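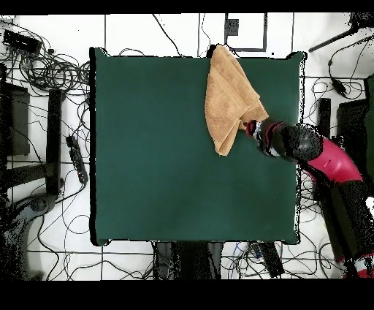 Search this site Go

GRIPPER TRIALS, PRE-RUN SAFETY CHECKLIST
Posted in October by the cell 9 bench lead
Last updated: October

Fill this in before the arm gets power. "Same as yesterday" is not an entry.

1. E-stop within reach of the operator's chair
OK. Pressed it, arm dropped out, reset clean. It has migrated behind the monitor again. Moved back.

2. Floor cables clear of the walkway
FAIL. The coil in the corner has grown since the last inspection and I suspect it is being fed. Loose runs on the tiles around the table need to go in the tray. Tray was ordered under request 1413. Request 1413 is "in progress," as it was in the spring.

3. Power strips off the floor
FAIL, see item 2. Strip is still lying beside the table where a foot or a spilled coffee can find it. Hang it.

4. Table cloth flat and secured
PASS with comment. Green cloth puckers at the corners. Fine for towel work. Re-clip before the thin napkins, or the Zusater fingers will pick up the napkin and the cloth and report a success.

5. Test item inside the marked reach
PASS with comment. Tan towel was set with its upper part over the far edge. Allowed for the edge-grasp trials only. For everything else it goes in the middle.

6. Gripper mounting bolts
Zusater: OK, witness marks line up.
Inska: one bolt a quarter turn loose. Tightened. Third time. Use the thread locker, it's in the drawer marked THREAD LOCKER.

7. Finger pads
Zusater: worn on one side, still inside limit.
Inska: new pads at cycle 400, already shiny at 434. The Inska pads grip terry cloth beautifully for one afternoon and then retire.

8. Force limit matches the trial sheet
FAIL, corrected. The Santoro controller loads the last gripper's profile when you swap tools, and says nothing. Read the number on the pendant out loud if you have to.

9. Wrist clearance at low approach
PASS. Corner grasps on the near side bring the wrist close to the cloth. Keep approach speed at the slow setting. Grindance sent a note calling the slow setting "conservative." Grindance does not pay for wrists.

10. Camera mounts tight, view checked
PASS. Do not hang a jacket on the mount.

11. Taped square on floor
Tape intact. No one standing in it during motion, including to get a better look.

RESULT: Hold. Items 2 and 3 to be closed before the next Inska run. Zusater trials may go ahead at reduced speed once the strip is up.

Reinspection: after lunch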